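Home Log Builds Parts Bin Older Newer

June, getting on for midnight

The shed is too cold to solder in, so tonight was a laptop-at-the-kitchen-table night. I told myself I would spend an hour tidying the gripper model and then go to bed like an adult. That was four hours and most of a packet of ginger nuts ago.

State of things, for when I read this back in spring and wonder what I was doing. The arm itself is bolted to the bench out in the shed, under a beach towel. The base is the Tomar kit I bought second-hand, minus the manual and one bag of screws. Shoulder and elbow work. The wrist works if you approach it kindly. The gripper doesn't exist yet except as a pile of grey plastic test prints and a file called fingers_final_16, which gives a fair idea of how the other fifteen went.

The plan was to get it all moving in simulation before I waste any more filament. I've been using Fleto for that, mainly because it runs on this laptop without the fan making a noise like a leaf blower. I brought the curved fingers in after dinner. The first time, they arrived 600 times too large, or so I assume, as all I could see was grey in every direction. Units. It is always units. I have now written MILLIMETRES on a sticky note and put it beside the two older sticky notes that say the same thing.
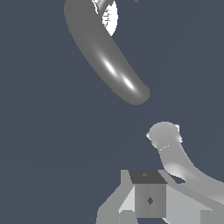

The curve was the right decision, I think. My straight fingers looked tidy and behaved like a pair of rulers. A bend gives the tip somewhere to go, and it ought to come in over the side of a thing instead of knocking it flat. I say ought to. I spent a good part of the evening nudging the joint limits by 2 degrees at a time and then nudging them back, and I have no idea whether I ended up where I started – I didn't write any of it down, having a diary for exactly that purpose.

Colour I've left alone. The default grey will do. There was a stretch last winter when I spent a whole weekend picking an orange for the forearm, and the forearm still fell off.

I also had a go at the contact settings. The help page suggests a stiffness of 3000 and offers no opinion on why. I tried it, then tried half, then went back to the suggested value with the air of someone who had considered the alternatives. Friction I haven't touched. Friction is tomorrow's argument.

Money, briefly. The small servos from Stelel are still in their box, and I'm not opening them until the finger shape is settled, as I know what I'm like. The Prelletti bearings were a mistake. Lovely bearings, wrong bore. They'll go in the drawer with the other lovely wrong things, and if anybody at the workshop wants to swap them for a roll of filament I won't haggle.

To do: check the mesh for loose bits before exporting again. Save under a name that doesn't include the word final. Find the 2.5 mm hex key, last seen holding the shed window open. Buy ginger nuts.

Dog wants out. Going to bed after that, and the laptop can stay shut until I've had a coffee.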